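Notebook, Kollevance bench
29 October 2024
Entry by T. Haverford

Madder trials, continued from the September pages. Wool only. Objective is a repeatable brick red on the Uniyal yarn without the brown cast that showed up on the last three skeins. Arif Matubbar did the scouring and the mordanting; I ran the dyebath and wrote this up. 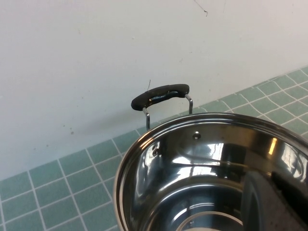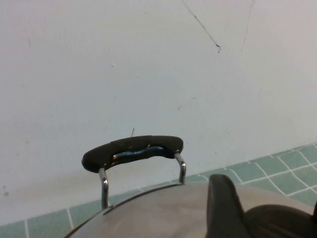
What turns madder brown? Heat, mostly. The brown and yellow components of the root come out more readily as the bath gets near the simmer, and they dull the red.

Materials. Uniyal two-ply, undyed, from the same cone as the September skeins. Ground madder root from the bag marked Rorkard, opened in summer and kept closed with a clip. Alum, no cream of tartar this time. Tap water, which is hard enough here that I have stopped adding chalk. Thảo Khúc asked whether we should switch to distilled to remove a variable. I would say not yet. Madder wants calcium, and with distilled water we would have to dose chalk and would have a different variable in its place.

Scour. Neutral detergent, slow heat, left to cool in the liquor. Rinse water ran clear on the third change. Arif noted a faint oily smell on one skein even so, and put it through again by itself. That skein is tagged with a knot at each end of the tie.

Mordant. 190 g of fiber, dry weight, taken before scouring. Alum at 20 percent of that, so 38 g. Dissolved in hot water first, then added to the pot before the yarn went in. Raised slowly, held below the simmer for an hour, left overnight in the liquor. I have gone back and forth on the alum level. The September skeins were at 12 percent and the color was thin at the core of the ply when I untwisted a piece. If these come out sticky to the hand then 20 is too high and we split the difference.

Extraction. Madder soaked overnight in cold water, then strained through cotton, and the first liquor kept. Định Từ's method is to discard the first cold soak as mostly yellow. I kept it in a jar and dyed a test strip in it separately. Result was a dull orange tan. I now agree with discarding it for red, but the liquor is worth saving for anyone who wants tan. Root then went back in fresh water for the main bath.

Dyebath. Yarn entered wetted out, bath at hand warmth. Brought up over two hours to 65 C and held there. Probe thermometer clipped so the tip sat at mid-depth and did not touch the wall. In September the tip was resting on the bottom and I think the readings were wrong in both directions depending on whether the burner was on. I can't use the September temperature column for anything. It should be struck through, with initials.

Turned the skeins every ten minutes for the first hour, less after that. Heat off at the end of the hold, skeins left in until the bath was cool.

Observations.

Skein A, main bath. Brick red, even along the length. Slight paler band where the tie was. Ties were too tight again. Use a loose figure eight.

Skein B, main bath, rescoured. A little deeper than A. Could be the second scour, could be position in the pot. One skein proves nothing.

Skein C, main bath, pulled at the start of the cool-down. Noticeably more orange. The cooling period is doing more of the work than I had assumed.

Strip D, exhaust bath. Soft coral. Pleasant, no use for this order.

Strip E, deliberately taken to a simmer in a small portion of the same liquor. Brown, as expected. Very close to the September skeins when laid side by side under the window.

Rinse. A and B bled for longer than I would like. Phong Phí thinks the madder is ground too fine and that what I am calling bleed is loose powder in the ply. Checked by shaking out a dried length over white paper: there was red dust. So at least part of it is powder. Next time the ground root stays in a cotton bag through the whole bath.

Light test. Card with A, C and E wound on it, half covered in foil, taped in the south window. Check at 2 weeks, then at the end of the month following.

Open points.

Hand of the yarn. Wait until fully dry and wound before judging.

pH was not taken. The strips were out of date and gave a different answer on each dip. Esta order has new ones on it.

Phong wants an iron-modified sample from skein C. Fine, but in a separate vessel, and the spoon gets labeled. Iron on a shared spoon would dull every red after it.

Repeat the main bath with the same numbers before changing anything. Madder in a bag is the only change allowed. Arif to weigh out, I will wind the skeins and tie them loosely.

T.H.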